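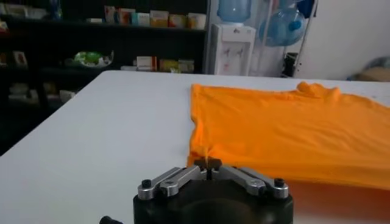 Socorro Urrego reckons you can tell a good gripper from a bad one by giving it a T-shirt, and she told me so before I'd even sat down. Forget the coffee mugs and the foam blocks, she went on, because any old claw can hang on to a mug.

I'd come to Echeverri to see two grippers go head to head, and I figured I'd be watching them stack things. Nope! It was laundry pretty much all afternoon.

The first one up was the Stovau, the one with silver linkages that swing in toward the middle and bring two dark fingertips together. I loved watching it close. You get this tiny pinch right at the corner of the shirt and a little twist of orange cloth poking up between the tips, and I swear I was holding my breath over a hem. The catch is that the Stovau wants to come in at just the right height. Too high and it grabs air, too low and it shoves the whole corner away from you (I did this a lot when they let me drive).

The Sesau is the pricier of the two at $1,933, and it feels it. The fingers move straight in and out, so the tips stay at the same height the whole way through the grab, and that made my life a lot easier. We did 8 tries with each gripper, same shirt, same corner. The Sesau got the corner on all but one. The Stovau missed 3, though two of those were when I had the controls, so take that how you like.

Then we got into fingertips, and I could've stayed all night. Socorro keeps a drawer of slip-on covers, and her favorite is a soft one everybody in the shop just calls Latex. Slide a pair of those on the Stovau and it's a different tool! It went 5 for 5 on a thin cotton dish towel, which had been driving us nuts with the bare tips. They do wear out fast, and they pick up lint like you wouldn't believe.

What I kept coming back to was the wrist camera. On a big screen you see the fingers and the cloth up close, but once the tips shut, the bit you care about is mostly hidden behind them. Socorro wants to try a second camera off to the side in April, plus a smaller pair of fingers she's been filing down at home. I've asked to come back for that one, and I'm bringing a fitted sheet.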